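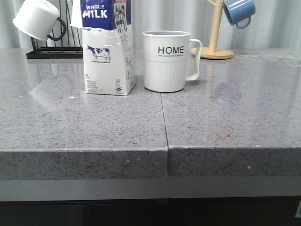 Udance arm on a stone counter: Z error changes across the slab seam

Forum index > Cells and fixtures > Calibration

shimstock
Posted Sep 13, 2026
Bench cell at our Minden site. One Udance arm on a Du Plessis pedestal, overhead bracket for the fixed camera, counter used as the work surface. Parts are a 1L milk carton and a ribbed mug. The counter is two slabs and they are not flush at the front edge. Carton is left of the seam, mug is just left of it too, but the program also places to the right.
Left side repeats fine. Right side places are off by 2 mm in Z, always in the same direction. Base to seam is 570 mm. I re-ran the hand-eye routine and nothing changed. Do I shim the pedestal or fix this in software?

offset_j6
Don't touch the pedestal. If the left side repeats, the base is level enough. You have two planes and you taught one. Make a second user frame for the right slab, three touch points, and switch frames on X.

coldstart
Disagree. Two frames hides a mechanical fault. If the slabs can move against each other, the second frame is stale the next time somebody leans on the counter. Pull the right slab, reset it on epoxy, check with a straightedge, then calibrate once.

offset_j6
It's a kitchen counter with cabinets under it. Pulling a slab is a day of work and you may crack it.

shimstock
Can't pull it, the building won't allow it. Ran a feeler gauge along the joint. The step is largest at the front edge and closes toward the curtain, so a single offset for the right side would be wrong too.
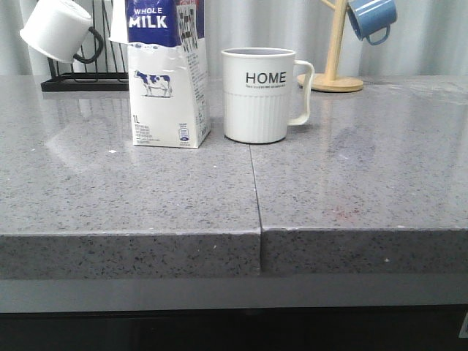 Current plan is the second frame, with the touch points spread front to back so it picks up the tilt. I'd keep the mug and carton start positions where they are and only change the place targets.

tareweight
Separate problem: that stone is polished and speckled, and it reflects whatever stands on it. Our Bundurden depth head read reflections as surface on a similar top. Take the plane from touch points only, never from the depth image. Check your lamp angle as well.

shimstock
The plane fit was from depth. That may be half of it.

coldstart
Then redo that before adding frames. I still want the slab checked on a schedule.

shimstock
Results. Touched off 9 points per slab, built two frames, turned off the depth plane. Right side error is now below what I can measure with the gauge. Ran 2,000 cycles with no drift on either side. Added a check to the maintenance sheet: straightedge across the seam at the front edge, re-touch both frames if the reading changes. The next one is in April.

coldstart
April is too long for a joint you can't fix. I'd do it monthly.

offset_j6
Monthly is fine. Log the touch values, not only pass or fail.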